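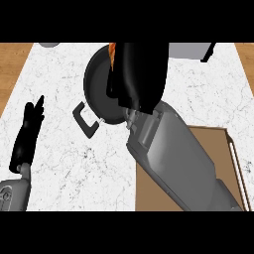 Session 4: Antennas and Feed Lines

Reading before class: the Shimada handout on standing waves, first two sections only. Bring your notebook from last session.

Resonance

A half-wave dipole is cut from the formula: length in feet = 468 divided by frequency in MHz. For 7.15 MHz that gives 65.5 feet overall, or 32.7 feet per leg. Cut it long. Wire near the ground, wire with insulation and wire close to a building will all resonate lower than the formula says, and it is easier to trim than to splice.

If the lowest SWR falls below the frequency you want, the antenna is too long. Take the same amount off each leg and measure again.

Feed point impedance

In free space the figure is 73 ohms. At the heights most of us can manage on 40 meters it is usually lower. An inverted V also brings it down - often close to 50 ohms, a good match for ordinary coax.

Feed line loss

Loss goes up with frequency and with length. It also goes up with SWR. A long run of thin coax can hide a bad antenna, as reflected power is lost on the way back and the meter in the shack shows a better number than the one at the feed point. Measure at the antenna when you can.

Open wire line has much less loss at high SWR. Keep it away from metal and bring it to a tuner with a balanced output.

Baluns

A dipole is balanced and coax is not. Without a choke at the feed point, current can flow on the outside of the shield. Signs of this are RF in the microphone, an SWR that changes when you move the coax, and extra noise on receive. Use a 1:1 current balun. Rhodri Sayce will cover winding your own on a ferrite core in August.

Homework

1. Work out the leg length for a dipole at 14.2 MHz.
2. A line has 3 dB of loss when matched. With 100 watts in, how much reaches a matched antenna?
3. Sketch the current and voltage along a half-wave dipole. Mark the feed point.

Hand in to Sigita Krūmiņa at the start of the next class. Questions about the Plulham field day go to Mererid Voyle.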